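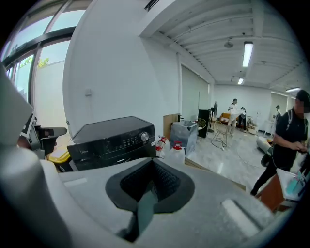 Shared workshop starts recording household chores with hand-held grippers

A shared workshop in Linbridge has begun recording two-handed household work with a set of hand-held grippers, in a build its members hope will end with a pair of low-cost arms able to load a washing machine.

The project is called Hadine. It started in June and is led by Zerrin Tatlı, a controls technician who joined the workshop to use its lathe. The grippers are worked by hand. A person holds one in each fist, squeezes to close the jaws, and carries out the chore at normal speed while a camera on the gripper body records the view past the fingers.

The group has logged 3,402 takes so far. A take is one attempt at one task, from pick-up to release. Takes in which the camera loses its bearings are kept in a separate folder and do not count toward the total.

"The arms are the easy part to buy," Tatlı said. "The recordings have to come from the kind of room the arms will work in, with the furniture left where people leave it."
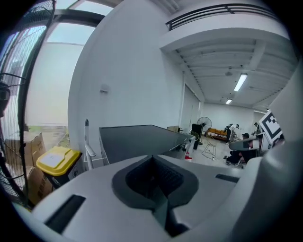
Reading time: 3 min

The main room suits the purpose better than the group first expected. It has a large window, fluorescent lights on a beamed ceiling, and a mezzanine with a metal railing over part of the floor. Straight edges of that sort give the tracking software something to hold on to. Plain white wall gives it very little, and early takes made close to a wall drifted by several inches before they were thrown out.

Printed marker patterns are used to tie the recordings together. The black-and-white squares can be picked out by software at a known size, so the position of a tagged gripper can be worked out whenever it comes into another camera's view. A larger marker board is used to set a common zero for the room.

Hauke Reuter, who wrote the alignment code, said timing had caused more trouble than position. The left and right recordings were at one stage 69 milliseconds apart, enough to make a two-handed fold look as though one hand had moved first. A shared clock signal has since brought the gap down to 15 milliseconds. Reuter wants it lower before any arm is trained on the data.
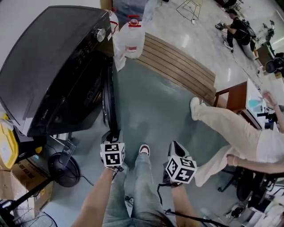 Filed under: Home Builds

Laundry is the first full task on the list. It covers opening the door of a front-loading washer, putting items in the drum, closing the door and turning the knob. The machine in the room is a black Midea with the knob at the right end of its panel. Members work it from a seated position as well as standing, as the arms will be mounted low and need examples from both heights.

The door has been the hardest step. The jaws open wide enough for the handle, but a straight pull tends to twist the gripper in the hand. The group is comparing two finger shapes, one flat and one with a hooked tip, and will settle on whichever needs less wrist movement.

Cloth is a separate problem. Large sheets hide the gripper, the marker and much of the room at once, and tracking falls back on the motion sensor alone until the view clears. Reuter's code accepts up to 3 seconds of this and then marks the take for review.

The arms themselves are on order from Zulthorpe, a small supplier of hobby actuators. The mounting plate is being cut at the workshop from a drawing supplied by Kwok, a local sheet metal shop — the second version, after the bolt pattern on the first was found to be mirrored.

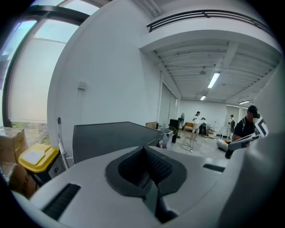
What comes next

Recording continues in the evenings. The group plans to finish the laundry set first and then move to clearing a table. The gripper body drawings will be posted once the finger shape is fixed. The alignment code will follow separately, under a license the members have yet to agree on.

41 shares | 4 comments

benchdog
What are the finger pads made of? I tried printed flexible filament on mine and it glazed over within a week.

R. Ostrander
Would like to see the drift numbers with the motion sensor turned off. Several inches near a blank wall matches what I get.

millrat
Mirrored bolt pattern. Been there, still have the plate.

tess_k
Please post the hooked finger even if the flat one wins. I have a dishwasher door with the same twist problem.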